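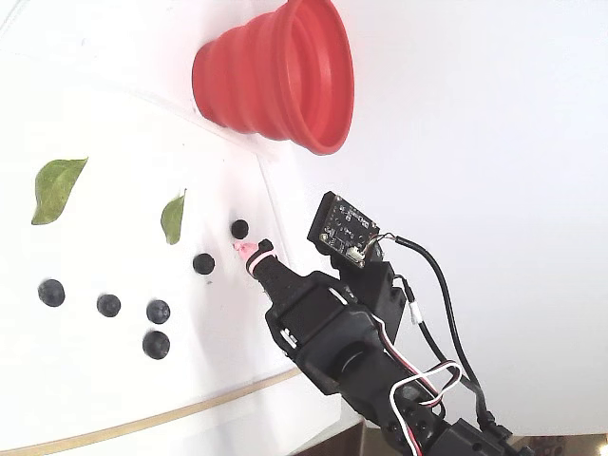 I bought the Jellirier folding cup in January for a walking trip and have used it most days since. It replaced a steel mug that took up too much room in my day bag. The body is red silicone in stacked rings, wide at the mouth and narrow at the base, and you push it down from the rim until it lies flat. Mine took a firm push the first week and goes down easily now.

Taste was my main worry. Out of the package the cup gave water a faint rubbery flavor. I washed it with dish soap, left it overnight with baking soda and water, and the flavor was gone by the second day. Coffee still leaves a smell if you don't rinse it within the hour. Tea does not.

Hot drinks are fine as long as you hold it near the rim. Lower down the wall gives when you squeeze, and I spilled half a cup of soup that way at a rest stop outside Moladik. A stiff band would fix this – Giluva puts one on its folding cup, which costs 6 dollars more and doesn't fold as flat.

Cleaning takes longer than with a plain mug. Coffee grounds settle in the folds, and a sponge won't reach them. I use an old toothbrush.

My hiking partner, Norbert Kuruc, has the same cup and runs his through the dishwasher on the top rack. It came out fine, though dusty-looking until he wiped it.

I would buy it again for travel. At home I still use a regular mug.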